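Workshop tips: looking after hand-held grippers and sharing the floor with other people using them
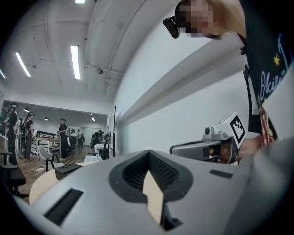
Most trouble with hand-held grippers comes from small things left undone between one session and the next. The tips on this page are the ones we give to new people at Wedateck, and they apply whether you record household tasks, bench work or plain pick-and-place. Start with the marker cube. Tracking depends on the printed face being clean and in plain view, and on the cube sitting square on its mount. A white cube on top of a grey housing shows finger marks quickly, so wipe it before you do anything else. The small round lens next to it gets the same treatment with a separate cloth. Keep your hand behind the housing so that your fingers stay clear of both.

Cleaning

Use a dry microfibre cloth on lenses. If that doesn't shift the mark, dampen a corner of the cloth with lens cleaner and go over it again. Don't spray anything straight at the gripper.

Marker faces should only be wiped, never scrubbed. The print on paper labels lifts at the corners first. Once a corner has lifted, replace the whole label. Glue pushed in under the edge leaves a bump, and a bumpy marker gives poor readings that are hard to trace afterwards. Keep a sheet of spares printed at the correct size, and check the size with a ruler each time you print, as printer settings have a habit of going back to "fit to page".

Finger pads pick up flour, sawdust, grease and pet hair. Warm water with a drop of washing-up liquid will deal with nearly all of it if the pads come off. Let them dry overnight. Textured lining holds dust deep down, so go over it with a soft toothbrush, working towards the opening.

A vacuum cleaner with a brush head is fine for housings. Turn the power down and stay away from cables.

Before you start

Open and close both grippers fully, slowly, 12 times. You are feeling for a catch or a gritty spot. If you find one, put the unit aside and take another.

Check that the left and right units are the ones you think they are. We put a strip of coloured tape on the underside of each, green for left and blue for right. Tape on the top or near the lens is not allowed.

Tighten the mount screws by hand only. A driver will crack a printed mount sooner or later.

Head cameras should be snug enough not to move when you nod, and no tighter. Put the head strap on first, then the camera, then any backpack. Doing it in another order means taking something off again. Long hair goes under the strap or well back from the lens. Run loose strap ends through their keepers, or they will swing into shot and catch on drawer handles.

The floor

Walkways come first. Two people wearing head cameras can't see their own feet very well, and someone with a backpack is wider than they remember. Leave enough room for one person to pass behind another with both arms in use.

Cables on the floor are the most common fault we find on a Monday check. Anything that crosses a walkway must be taped down along its whole length or moved. Taping just the two ends makes a loop, and a loop is worse than a loose cable.

Push chairs in or take them out of the working area. Office chairs on castors are the worst, as they roll when brushed against. If a task needs a chair, mark its place with tape and put it back there each time.

Round tables have no corner to line things up with. Make one pencil mark on the edge and one on the floor, and match them before each run.

Call out "behind" when you walk behind somebody who is recording. It takes a little getting used to. The word will be on the sound track and that doesn't matter.

Visitors stay by the wall unless the person running the session brings them in. They should be told that cameras are running before they come through the door, not afterwards.

Light

Turn on every light you intend to use before the first run and leave them alone until the last. Changing the lighting halfway through means two sets of recordings that don't match. Daylight is harder to manage. If you can't cover the windows, write down the time of day and whether the blinds were up.

Fluorescent tubes can cause faint bands on some cameras. Record a short test, play it back at full size and look at the palest wall in view. If there are bands, change the shutter setting first. Report a flickering tube and don't record under it.

Glossy worktops throw light back into the lens. A matt mat or a plain tea towel under the objects will sort that out, provided the same one is used all the way through.

Privacy

Faces of anybody other than the operator must be blurred before files leave the building, and the operator's too unless they have signed to say otherwise. Post, parcels, medicine boxes, phone screens and family photographs should be put away before recording in a home. Check the fridge door as well. People forget about school letters and appointment cards.

If something private does get recorded, stop, write down the run number and tell the session lead the same day. Don't try to trim the file yourself.

Breaks and hands

Our rule is 2 minutes with the grippers down after each block, and longer if your wrists ask for it. Rest them on a padded surface, lens side up. Never hang them by the cable.

Anyone with a sore thumb or wrist changes to another job for the rest of the day. It isn't held against them. The trigger action is light but there is a great deal of it.

Putting away

Wipe down first, then charge. Batteries go on the shelf by the door and are not left charging overnight.

Store grippers with the fingers slightly open so that the pads don't press into each other and take a set. The lens cap goes on last. Keep cubes from rubbing against the side of the box with a scrap of foam.

Write up faults in the book straight away, with the unit number and what it was doing. "Not working" is no use to the person who has to mend it. "Right finger sticks half open, worse when closing" is.

Spares and paperwork

Pads are on form 194 and marker labels are on form 281. Both forms go to Kadri Luik, who orders once a month. Put down the number you need, with one over. Straps and cloths don't need a form and are in the second drawer under the Tusley bench.

A printed copy of this page is kept with the fault book. If you find a rule that doesn't suit the room you are working in, write it in the margin with your initials and it will be looked at when the page is next changed.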